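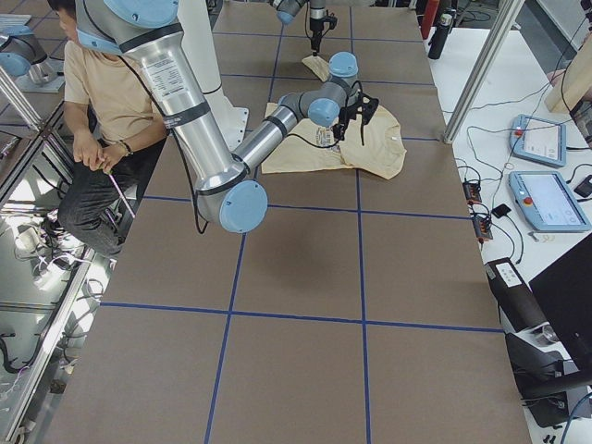 襟ぐりが伸びずに戻ってくるので、同じシャツを前より長く着られるようになった、とSigita Grigaitėさんは言います。私たちの仕事は、こうした普段着を洗い、乾かし、必要なら直してお返しすることです。

会社について

Rallico(ラリコ)は、綿や麻の日常着を中心に扱うクリーニングと衣類補修の会社です。2000年にDillholmで創業しました。当初は旅館や小さな宿のシーツとタオルを洗う仕事が主で、個人のお客様の衣類は店の裏口で受け取っていました。その後、個人のご依頼が増えたため表通りに受付を設け、現在はDillholm本店、Cledgate店、Cledgate駅前受付の3か所で営業しています。洗いと乾燥はすべて本店の作業場、補修はCledgate店の2階で行っています。

扱っているもの

Tシャツ、シャツ、ブラウス、薄手のニット、作業着、エプロン、寝具カバー、テーブルクロスをお預かりしています。礼服、和服、毛皮、革製品は扱っておりません。和服については、ご希望があれば受付で近隣の専門店をご案内します。

現在、補修の記録簿に載っている品は1287点です。記録簿には、品名、生地、傷みの場所、使った糸の番手、仕上げにかけた温度を書きます。同じ品が二度目に来たときは、前回の欄を見てから作業に入ります。

洗いの考え方

お預かりした衣類は、まず洗濯表示と縫い目を確認し、色と生地で分けます。淡い色の綿は濃い色のものと一緒に洗いません。漂白剤は、お客様から指定があった場合と、事前にご相談して了解をいただいた場合に限って使います。柔軟剤は標準では入れていません。

丸首の衣類は、襟のリブに水を含んだ重みがかかると伸びやすくなります。当社では脱水のあと平らな台に広げて形を整え、網棚で平干しします。ハンガー干しに比べて場所と時間をとるため、丸首のものは仕上がりまで一日余分にいただいています。お急ぎの場合は受付でお申し出ください。乾燥機を使う方法もありますが、縮みが出ることがあります。

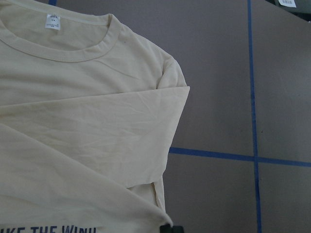 クリーム色の長袖Tシャツ(クルーネック)

補修について

承っているのは、襟や袖口のリブの付け直し、脇のほつれ、裾のまつり直し、小さな穴のかけつぎ、ボタンの付け替えです。首の後ろのタグが肌に当たるというご相談も多く、外して裾の内側に縫い直すことができます。洗濯表示のあるタグは切り捨てず、必ず品物と一緒にお返しします。

リブの生地と綿糸は、Šimkusから仕入れています。白、生成り、淡い黄色は色の幅が広く、見本帳だけでは合わせにくいので、補修担当が実物と並べて昼の光で選びます。合う色がないときは作業を止めてご連絡します。近い色で進めるか、取り寄せを待つか、そのままお返しするかをお選びください。取り寄せの場合、染めの都合で翌月になることもあります。

事業者のお客様へ

飲食店、宿泊施設、診療所の制服も定期でお預かりしています。1回につき10着から集配に伺います。集配の範囲はDillholm町内とCledgateの川の東側です。川の西側は道路工事のため3月まで集配を休んでおり、その間は駅前受付へのお持ち込みをお願いしています。名札や番号札は外してからお出しください。

働く人について

洗い場、仕上げ、補修、受付のいずれも、当社が直接雇用した従業員が担当しています。入社後は全員が洗い場から始め、生地の見分け方と染み抜きの手順を覚えてから各部署に移ります。補修に移る人は、はじめの半年は試し布と社内の作業着だけを縫います。

お預かりとお返し

品物をお預かりするときに、受付で傷みの箇所を一緒に確認し、控えをお渡しします。受け取りの際は控えをお持ちください。控えをなくされた場合は、お名前とお預けになった日で照合します。仕上がり後に気になる点がありましたら、着用や洗濯をされる前に、お預けになった店までお持ちください。

料金表は各店の受付に置いてあります。補修の見積もりは無料ですが、品物を拝見してからのご返答となり、お電話だけでの見積もりはお受けしていません。

このページの記載は2019年1月16日現在のものです。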